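News > Research > Robotics

Tagged under: Home robots, Machine learning, Research results

PRESS RELEASE
05/02/2026

Tidying up between the sofas: Plalgate team shares a new way to teach robots about clutter

Researchers at the Plalgate robotics lab have published the first results from Jin, a method that helps a two-armed robot decide what to pick up in an ordinary living room, and which hand to use for it. The team trained the system on 2,443 recorded pick-ups made in furnished rooms, and is delighted to be sharing both the recordings and the write-up with other groups from today.

Most tidying research starts at a bare bench with good lighting and a handful of well-behaved objects. Jin starts on the rug. Floors in lived-in homes are full of pattern, and a flat bit of paper on a flowery carpet is a very different thing to find from a cube on a white table. See-through plastic is harder still, as the carpet shows straight through it!

"We wanted big flowers, fringes, shiny tables, the lot," said Maham Kakakhel, who leads the project. "If the robot can find a napkin in a room like that, we start to believe it."
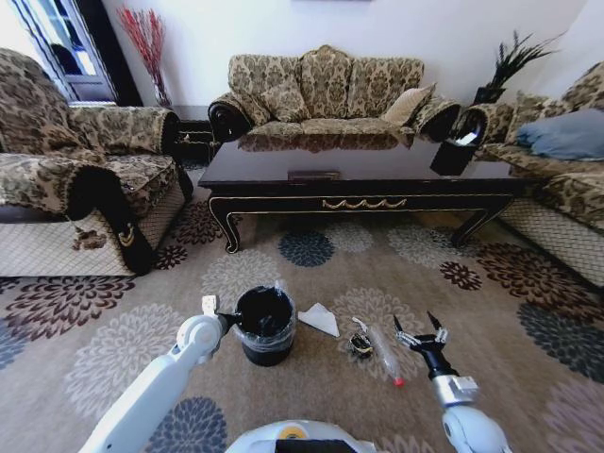 Litter laid out on the rug beside a lined bin, with both of the robot's arms in view.

Jin works in two steps. First it looks over the whole floor from the head camera and gives each item a score for each arm, based on how far the arm would have to travel and whether the other one would be in its way. Then, as a hand gets close, the wrist camera takes over and the plan is redrawn several times before the fingers close. The switch from head view to wrist view is where earlier versions tended to come unstuck, and it took up most of the team's time.

Henrique Nogueira built the part of the system that handles the switch. His trick is to train the two views as a pair, so that the wrist camera learns what the head camera has already worked out about the room: where the table legs are, where the sofa skirts begin, and how much space is left for an elbow.
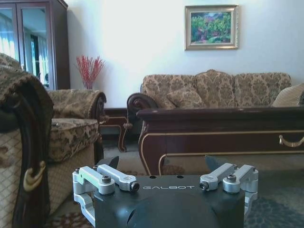
View from the wrist: the gripper among the armchairs, with the coffee table to the right.

For the main test the team ran 700 fresh attempts with room layouts the system had not met in training. Jin chose the arm a human operator would have chosen far more often than the lab's previous method did, and it needed fewer second tries on soft, crumpled things such as wrappers. Bottles lying on their side are still a weak spot, particularly when the cap end points away from the hand. Wanting Xu and Hongjun Tan are working on that now, with a further 200 recordings devoted to bottles alone.

"I have watched an awful lot of napkins being picked up this year and I still get a little thrill when it goes for the right hand straight away," said Xu.

The work was carried out with support from Fetex, and the room layouts were planned with the interiors firm Drestirwood. A second set of recordings, covering kitchens and hallways, is planned for September.

Research groups who would like a copy of the recordings, or who have a room with a really difficult carpet to suggest, are warmly invited to write to Yanling Xie at the Plalgate press desk.

We use cookies to remember your settings and count visits. Accept all | Manage choices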